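Subject: Re: [bimanual-list] Plug insertion policy, does the background matter?
From: Cormac Hegarty
Date: 01/01/2023

Hi all, and thanks to Muminex for such a careful question, which I have been carrying around with me for longer than I meant to. Quoting the main bit so people don't have to dig through the thread:

> You said in March that your Stekska policy had trouble once the
> bench stopped being plain. Did you ever find out whether it was the
> table or the walls that upset it? We have the same two-arm layout
> and only one camera, fixed, and we would rather not redo all our
> demonstrations if a bit of augmentation would do the job.
> Also, do you train on one power strip or several?

Second question first, as it's the easy one. Several, and I would urge you to do the same! We mix strips and adapters of different shapes and colors, and we leave the ones not in use lying on the table while the arms work. The policy has to pick out the right adapter with others nearby, and I think that has done more for us than any change to the network (though Ojo, who wrote the network, may want to argue with me about that). 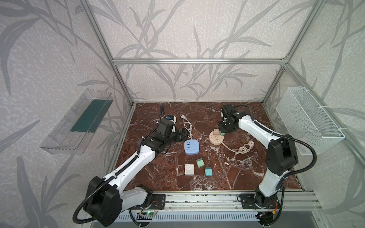

Cormac Hegarty

As for table or walls, we swapped them separately. The bamboo-leaf paper went up first with the old plain tabletop under it, and I was all ready for a disaster, and the numbers barely moved. Then we took the paper down and put in the dark red marble pattern by itself, and that was where it hurt. The white veins were the trouble, as far as we can tell. When we plotted the attention maps, a good part of the weight sat on the veins near the strip, and the gripper would come down a little to one side of the socket and push there quite happily.

What fixed it was the Clutine step, the one where we re-texture only the table region in the training frames and leave the arms, strips and cords alone. We collected 489 demonstrations in all, and with the re-texturing we got to 90 percent insertion on the marble with both patterns in place. Whole-image color jitter, which we tried before that, gave us very little. So to your worry about redoing everything: I'd try re-texturing the table first, on the data you already have.

Two cautions before you get too cheerful. The cords are still a nuisance, and a loose one lying near the target strip will sometimes draw the gripper over to it. And our success count only asks whether the adapter ended up seated, so a clumsy insertion with three or four nudges scores the same as a clean one. Ojo is working on a better measure and I'll post it when there is something to post.

Happy to share the table masks with anyone who writes to me off list. They were drawn for our camera position, so you would need to redo them for yours, but the script should carry over.

Warm wishes to everyone,
Cormac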